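Handout 4: Caesura and Line Length in Accentual Verse
Seema Dubey

Read this before the seminar and bring your copy of the Trenmont reader. The line numbers below follow that edition.

1. What a caesura is

A caesura is a pause inside a line of verse. In print it may be marked by a comma, a period or a dash, but it can also fall where there is no punctuation at all. In scansion we mark it with a double bar: ||

Take this line, written for practice:

The river rose at night || and took the bridge.

The pause comes after the sixth syllable, between two phrases that each make sense alone. Read it aloud and you will probably stop there whether or not you mean to.

2. Masculine and feminine

A masculine caesura follows a stressed syllable, as in the line above ("night"). A feminine caesura follows an unstressed one:

He carried the water || and set it down.

Older handbooks split the feminine type again, into epic and lyric. In an epic caesura the unstressed syllable is extra to the meter. In a lyric caesura it belongs to the foot. You need both terms for the January test.
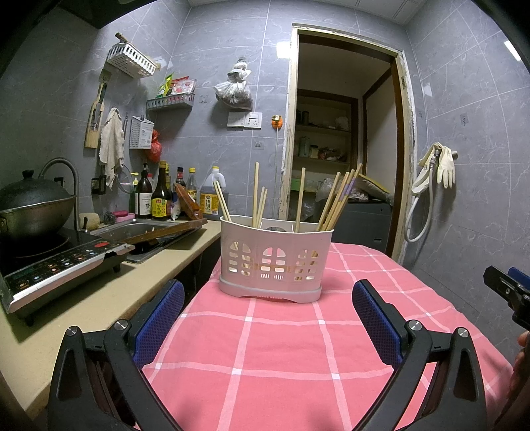
Photo: S. Dubey

3. Position in the line

A pause near the start of a line is called initial, near the middle medial, and near the end terminal. Medial is by far the most common in the poems we are reading. Old English verse has a medial caesura in every line, and alliteration ties the 2 halves together.

Look at "Lollow" in the reader, lines 782 to 800. Mark every caesura you hear, then compare with a partner. You will disagree on a few – write down which ones and why.

4. Caesura and enjambment

Enjambment carries the sentence past the line ending. When it does, the next full stop often lands early in the following line and gives a strong initial caesura. See "Fornuvside", line 423, for a clear case.

Reading for next time: Habte, chapter on the half-line. Skip the section on Latin quantity, we will do that later in the term.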